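Zihan Deng missed the ferry by a minute. Ran anyway. Shoes full of gravel, her mother's letter in one fist, 13 dollars in the other.

"Next one?" she yelled.

The man at the rope shrugged. "Morning."

Morning. The house sold at ten. She sat on the wet dock and read it agian, the part about the pear tree. Don't let them cut it. Some 2,000 people in Ollby and not one with a boat?

Then a light, way out. Coming back.

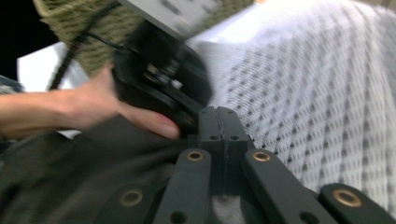

OLLBY, August 14, 2024 -- Pear tree still up. She slept under it, teh letter in her shoe.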